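**Ticket 1006: Nosolen label printer drops off the network after idle**

Opened: 2023-08-06
Reported by: Deividas Butkienė
Site: Merach, shipping desk
Status: closed, see last entry

Printer stops answering after it has been left alone for a while. The queue on the desk PC says "offline" but the front light is still green. Power cycling brings it back. Started after the router swap in April, maybe before, we didn't print much back then.

**Entry 1**

Asked for the network page. Printer is set to DHCP and had picked up an address ending in 156. The Windows port was pointing at 153, the old one. Changed the port to 156 and got a test label out.

Deividas reports the same fault the next morning. Address hasn't changed this time, so the wrong port was a separate problem.

**Entry 2**

Pinged the printer from the desk PC while it was in the bad state. No reply. Pinged from the Prurkton switch, also no reply. Link light on the switch port was on. Moved the cable to another port and left it. Same result after lunch.

Replaced the patch cable. Same result.
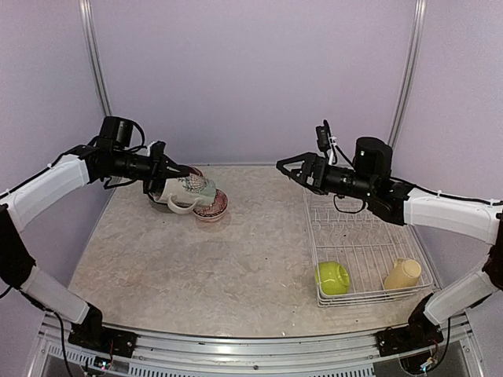
*Pineapple mug and white dish rack.*

Printed fine at that size straight after a restart. Large jobs are not the trigger. Sent the same file again after the printer had sat idle and the job stayed in the queue until the power cycle, then came out by itself.

**Entry 3**

Found "Deep sleep" under System > Energy in the printer's web page. It was on. The manual says the network card should wake on a print job, but the installed firmware is older than the one the manual was written for. Turned deep sleep off, saved, restarted.

Also reserved address 156 for the printer on the router so the port doesn't go stale again. Deleted the duplicate "Nosolen (Copy 1)" queue, which still used 153.

**Entry 4**

Deividas left it idle overnight and printed shipping labels in the morning without touching the power switch. Same again the day after. Firmware update not done; he would like to leave it alone while it works. Closing. Reopen this ticket if it goes offline with deep sleep off.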